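4. Recording your first set of examples

I wrote this part after my third go at teaching Jernum, so learn from my mess! Plan on 30 takes per task before you train anything. My colleague Shaimaa Kabbaj does 80, but she has more patience than I do (and a better chair).

1. Spread the garment flat, collar toward the far edge of the table. If the hem hangs over the near side, fine, leave it.

2. Start a new session in Edia and give it a name you'll still understand in October.

3. Bring both grippers in over the cloth and hit Record before you grab anything.

Caution: keep your own hands off the table while the arms are live.

4. Now mix things up. Put a toy down on the jacket and pick it up from a different spot each take. I leave cans, tape and a toy banana around it too, and I shuffle them between takes so the model doesn't get hung up on one layout.

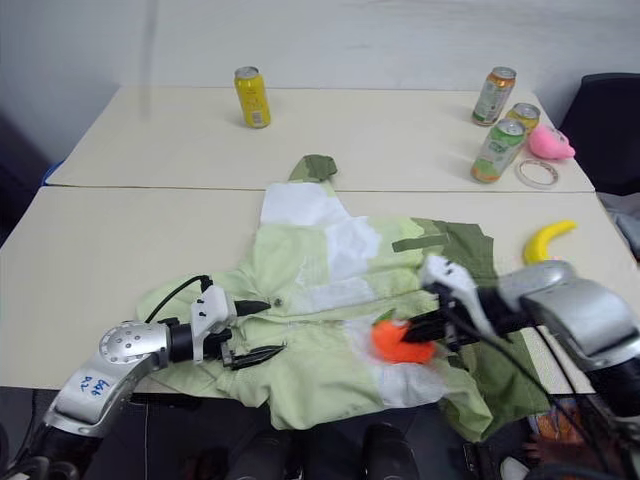 5. Stop the take and mark it Keep or Toss. Dropped the toy? Toss it and go again.

Note: Edia saves a take only after you mark it.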